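Drindcombe College
Department of Housekeeping and Facilities Studies
Course Handout: Care of Household Textiles
Unit 4: Soft Floor Coverings, Pile Fabrics and Laundering
Revised 26/07/2023

Purpose of this handout

This handout accompanies the lectures for Unit 4 and should be read before the first practical session. Students are expected to know the terms in Section 1 without reference to notes. Sections 2 to 5 will be covered in class. Section 6 sets out the written work. Material on silk, leather and window furnishings belongs to Unit 5 and is omitted.

1. Terms used in this unit

Fiber. The smallest unit from which a textile is made. Fibers are either staple (short lengths, such as cotton and wool) or filament (long continuous lengths, such as silk and most synthetics as they leave the factory). Filament may be cut into staple so that it can be spun like cotton.

Yarn. Fibers twisted or otherwise held together in a continuous strand. A yarn with little twist is soft and absorbent and sheds more readily. A yarn with high twist is firmer and wears longer.

Ground. The base cloth of a pile fabric, into which the pile is woven, knitted or tufted.

Pile. Loops or cut ends of yarn standing up from the ground. Terry toweling has a looped pile. Velvet has a cut pile. Carpets may have either, or both in one pattern.

Nap. A raised surface produced by brushing the fibers of a finished cloth. Flannel and fleece are napped fabrics. In everyday speech the word is also used for the lie of any soft surface, and students will meet both uses in suppliers' literature.

Selvage. The finished edge running the length of a woven cloth. A hem is a cut edge that has been turned and stitched.

Pilling. Small balls of tangled fiber formed on the surface by rubbing. Pilling is most noticeable on blends in which a strong synthetic fiber anchors the pills and prevents them from falling away.

2. Soft floor coverings

2.1 Construction

Most carpet now sold for homes and offices is tufted. Yarn is pushed through a backing by rows of needles, and the tufts are locked in place with a coat of adhesive. A second backing is then applied for stability. Woven carpet is slower to make and costs more; its pile is held by the structure of the cloth and does not depend on adhesive. Students should be able to tell the two apart by folding back a loose sample and examining the reverse.

2.2 Soil in carpet

Soil in carpet falls into two groups. Dry soil consists of grit, dust, hair and loose fiber. It makes up the greater part of what is brought in on shoes and can be removed by vacuuming if it is dealt with before it settles into the base of the pile. Bound soil is held to the fiber by grease or by the residue of spills and requires a cleaning agent.

Grit has sharp edges. Under foot traffic it cuts into the pile near the backing, and the damage is often mistaken for a stain, as scratched fiber reflects less light. No amount of cleaning will restore it. The schedule of vacuuming is therefore a matter of preserving the carpet as well as of appearance.

2.3 Vacuuming

Entrances and corridors should be vacuumed daily, rooms in regular use every second day, and rooms in occasional use once a week. The machine should be passed slowly, first against the lie of the pile and then with it. The brush height must be set for the carpet in question. A brush set too low will pull at looped pile and may draw out a run of tufts; one set too high will leave the base of the pile untouched.

Loose threads on the surface should be trimmed level with scissors and must never be pulled.

2.4 Spills

Blot the spill with a clean white cloth, working from the outer edge toward the center. Do not rub. Colored cloths are not to be used on any floor covering, as the dye may transfer. Apply cool water sparingly, blot again, and repeat. If the mark remains, test the cleaning agent on a hidden area and wait 11 minutes before inspecting for color change. Over-wetting can dissolve the size in some backings and cause brown marks to rise to the surface as the carpet dries.

3. Towels, blankets and other pile fabrics

3.1 Weight

The weight of toweling is given in grams per square meter. Face cloths and gym towels are commonly made at 300 or somewhat above. Bath sheets are heavier. A heavier towel holds more water but takes longer to dry, and a drying area that is adequate for light toweling may prove inadequate for heavy goods of the same number. This calculation is frequently overlooked when linen is bought for small establishments.

3.2 Handling the pile

Pile fabrics change in apparent color according to the direction in which the surface lies and the light that falls on it. White goods in particular may take on a gray or blue cast in the folds. Before a white article is rejected as discolored, it should be opened fully and laid flat in daylight. 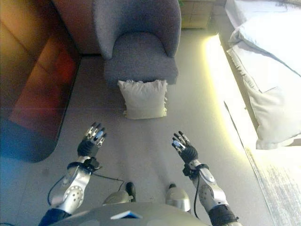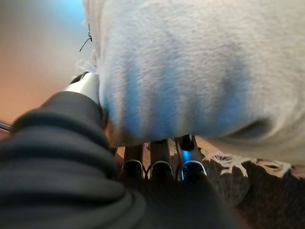
3.3 Inspection of edges

The edge of a pile article fails before the face does. Examine hems and selvages for broken stitches, loose threads and fraying each time an article returns from the wash. A loose thread at a hem should be cut close and the stitching secured before the next wash; if it is left, agitation will open the seam further. Where the ground cloth itself has begun to fray, the edge should be trimmed straight, turned and stitched again. An article that has been turned twice is normally too narrow for its first use and is cut down for cleaning cloths.

A single pulled loop in terry toweling should be cut level with the surrounding pile. The loops on either side will not come away.

3.4 Fleece and plush

Polyester fleece and plush are damaged chiefly by heat. The tips of the pile soften and fuse, giving a harsh surface that cannot be reversed. Wash in warm water, omit fabric softener, and dry at the lowest setting or on a line. These fabrics attract lint and must not share a load with cotton toweling.

4. Laundering

4.1 Sorting

Loads are sorted by fiber, by color, by degree of soiling and by weight of cloth. Sorting by color alone is the error most often seen in first practical sessions. A load that mixes heavy toweling with light sheeting will tangle, will spin unevenly, and will dry at different rates.

4.2 Detergent and water

The quantity of detergent depends on the hardness of the water, the size of the load and the soil present. Excess detergent is not removed by a normal rinse. It remains in the pile, stiffens it, and holds fresh soil. Towels that have become harsh through residue may be washed twice in hot water with no detergent, provided that the care label permits it.

Fabric softener coats the fiber and reduces absorbency. It is not to be used on towels, on cleaning cloths, or on any article with a flame-resistant finish.

4.3 Whites

Many detergents contain optical brighteners, which absorb ultraviolet light and give off a faint blue light in its place. The cloth looks whiter to the eye, although no soil has been removed by the brightener itself. Chlorine bleach may be used on white cotton at the stated dilution. It must not be used on wool or silk, both of which it will destroy, and it must never be mixed with any acid cleaner or with ammonia.

4.4 Drying

Shake each article before drying in order to lift the pile. Do not fill the dryer beyond two thirds of its volume. Remove articles when just dry; over-drying makes cotton brittle and accounts for much of the lint found in the filter. The filter is to be cleared after every load without exception.

5. Records and storage

5.1 The linen record

Every article in the college store carries a number, and its washes are entered in the Kahraman register kept in the laundry room. The register currently holds 3412 entries. Students are to enter the article number, the program used, any repair made and their own initials. Entries are made in ink. An incorrect entry is struck through with one line and remains legible.

5.2 Storage

Textiles are stored clean, fully dry, and out of direct sunlight. Shelves should be slatted or lined with washed cotton. Fold pile fabrics loosely, with the hem to the back of the shelf, and place newly washed goods at the bottom of the stack so that use is evenly shared. Long-term stock should be refolded every October along a different line, as fibers weaken where a crease is left in place.

Wool is at risk from moth and carpet beetle. Brush out shelves and corners thoroughly, inspect the dark side of folds, and seal clean articles in lidded containers.

6. Written work

Each student will submit a report of between three and five pages on one of the following subjects.

The selection of toweling for a guest house with 26 beds, including a drying plan.

The care of tufted carpet in an entrance hall over a full year.

The use and misuse of optical brighteners in institutional laundries.

Reports are to be handed in at the Ema Building office by the end of the unit. Late work is accepted only with a signed extension slip. Fabric samples, where included, must be mounted on card and labeled with fiber content, construction and weight.

Samples for study may be borrowed from the cabinet in the Vondarik Room during open hours and must be returned before the room closes. Students who have not completed the safety form for cleaning agents may attend lectures but may not take part in the practical on spills.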